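Laundry corner check, flat 98, Clarinia House
Done by me, Signe Hellström, 30 July 2024
Form ref 2909

Hello all! Same list as in February, with my comments after each item (I do go on a bit, sorry, skip to the bits marked "to do" if you're in a rush).

1. Floor dry, nothing stored on it
OK. Ran my hand along the skirting and it came up dusty but dry.

2. Room to stand and load
Just about. It's a tight corner and you do end up with your elbows tucked in, but a top-loader suits it much better than a front-loader would, because you'd never get a door open sideways in there. Passed.

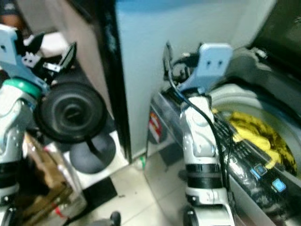
3. Plug and socket
OK. No scorch marks, no wobble, and the plug goes straight into the wall. Please keep it that way – no extension leads for anything that heats water!

4. Hoses
Inlet hose fine. The drain hose had slipped a little from its clip so I pushed it back. To do: new clip, Lutfa Debnath has a bag of them from the Puklow shop.

5. Lid stays up by itself
OK. I opened it fully and let go (with my other hand ready, I'm not daft) and it stayed put. Hinges don't squeak. Do lower it gently though, it's a tinted see-through lid and I'd rather not find out what a new one costs.

6. Drum and rim
Nothing sharp. I go round the rim with an old pair of tights, and if they snag there's a rough spot. No snags this time.

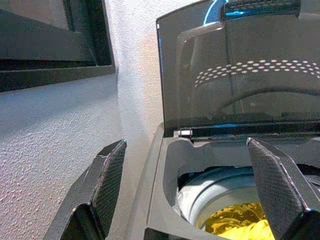

7. Pockets and loose bits
Still our weak point. I fished out two hair grips and a coin last time I cleaned the filter. To do: everyone, pockets first, then wash.

8. Not overfilled
OK. Yellow things on their own until we know they don't run, please, I've lost a good white shirt that way.

9. Lint filter
Cleaned and put back. It was pretty grim, so let's say every fortnight from now on.

10. Powder and liquids
To do: the Shawky liquid needs its child-proof cap back on, and it should live on the high shelf with the bleach. Never mix the two.

11. Lid down and power off when finished
Mostly happening. Lutfa wants a note stuck on the wall and I've said yes.

Next check is Lutfa's turn, and the blank forms are in the blue Colar folder.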